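Tuesday, September 20, 2022

I got another email over the weekend from a newsletter I don't remember signing up for, telling me that up to 14 percent a year is "sitting on the table" for anybody willing to look past the big dividend names. The pick was Pichon. I'd already read two other write-ups on Pichon this month, and by the third one I start to wonder who is writing these for whom.

I should say that I own a little of it. I bought in last December, mostly out of boredom, and I'm down on the price and up on the dividends and behind overall. So this isn't sour grapes exactly, but factor it in.

The pitch goes like this. Pichon pays a fat dividend, has raised it four years running, and trades at a low price compared to its earnings. All true, as far as I can check. What the newsletter skipped is that the last raise was a fraction of a penny. If you want to keep a streak alive you can always find a fraction of a penny. I'd be a lot more impressed by a company that froze the payout for a year and told me why.

Then there's the question of where the money comes from. I went through the last quarterly report with a pencil, and Pichon paid out more in cash than it brought in, once you take out the building it sold. Sell a building, pay a dividend, call it income. You can do that as many times as you have buildings.

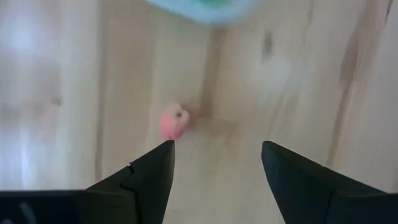
*Light wood, dark gripper fingers.*

I don't think there's anything crooked going on. I think there's a management team that knows exactly which number its shareholders look at, and looks after that number. I'd probably do the same in their chairs. But a yield of that size usually means the market expects a cut, and the market has been reading the same reports I have, with better pencils.

The newsletter's answer to this is that "the market is wrong." Maybe! It was wrong about Vuvach, which I sold far too early and still can't look at without wincing. It was also supposed to be wrong about Falavberg, and everybody who told me so went very quiet after the payout got chopped in half. I held that one all the way down. The email that recommended it is still in my inbox, and the people who sent it now list their "closed winners" on a page where Falavberg doesn't appear. I checked twice.

Which brings me to the track record thing. The outfit pushing Pichon says it has had 19 double-digit winners. Over what period? Out of how many picks? Counting dividends or not? If you send out enough ideas in a rising market, you'll collect winners the way a porch light collects bugs. I wrote and asked for the full list. I got back a link to a subscription page with a discount that expired at midnight. It had the same discount the next morning.

A reader asked me after my last post what I'd buy instead, and I'm going to disappoint again. With rates moving the way they are, plain short-term Treasuries are paying something for the first time in ages, and I've been putting new money there while I think. It's dull. There's no streak to admire. I also still hold Livov, whose dividend is small enough that no one has ever emailed me about it, and whose debt I can understand on one read.

As for the Pichon shares, I'm keeping them through the next report. If the payout is covered by the actual business, with no more real estate sales propping it up, I'll say so on this blog and eat my words. If they sell another building, I'm out, and I'll post the loss with the real number next to it.

Comments are open. If you work for the newsletter, please bring the list.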